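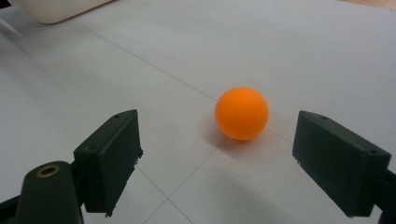
Reading time: 2 min

Thursday, just after lunch

Okay, the ball. I promised Larysa I'd write up the table business before I forgot it all, so I'm sitting on the floor with a coffee, typing.

We've got one orange ball out on the white board and we're using it to find out how flat the thing is. Kuldeep's idea, and I laughed when he suggested it, but I've come round completely. A spirit level tells you about the bit of board under the level. A light little ball is fussier than that and wants to wander off at the smallest excuse! Set it down gently, let go, watch. If it stays, mark the spot good in the table below (well, in the paper log, I haven't typed it up). If it creeps, write down which way.

The method, so that we all do it the same:

Wipe the board first, with the dry cloth and not the damp one. Put the ball down without spinning it. Hands away, count to 13 slowly, then write. No leaning on the table while you count — Hnat, I am looking at you. Two goes per spot, and if they disagree, a third.

I'm using the faint lines on the board as my map, which saves drawing on it. Start at the panel nearest the cabinet and work toward the curtain side. I tried doing it in any old order on Monday's sheet and ended up with a page I couldn't read myself.

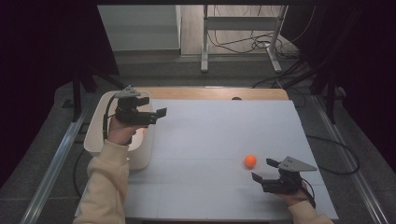
The other thing I want to sort out is the board against the wood. It's just resting on the table, so anything under it counts, a crumb or a curl of tape or whatever. Before the next round I'd like to lift the whole board, brush the wood underneath and set it back square. That's a job for two people and it needs the white bin moved off first. Zlata says she's around until four.

Also the carpet. I have my suspicions about the carpet. A table on carpet settles over time, and if one leg goes down more than the others then we're chasing our tails with the board. Melaniia has a stack of thin card and we could pack a leg with that, a piece at a time, then run the ball again. I'd do one leg only and leave the rest alone so we know what did what.

Odds and ends:

Light. I like it coming in from one side. The soft shadow under the ball makes it much easier to tell when it's started to creep, so please leave the curtains how they are.

Cables on the floor: step over, don't kick. A tug on anything that touches the table and you have to start the count again.

Paper log is in the Brorow folder, page 70 onward. The older sheets from January are in the Harasym one and they used a different board, so don't mix them.

Still to do: lift and brush, card under one leg, all the panels again. Larysa, can you bring a softer cloth?

Gunham Workshop Notes | Contact the bench team | Back to top

We use cookies to remember your reading preferences. Accept | Manage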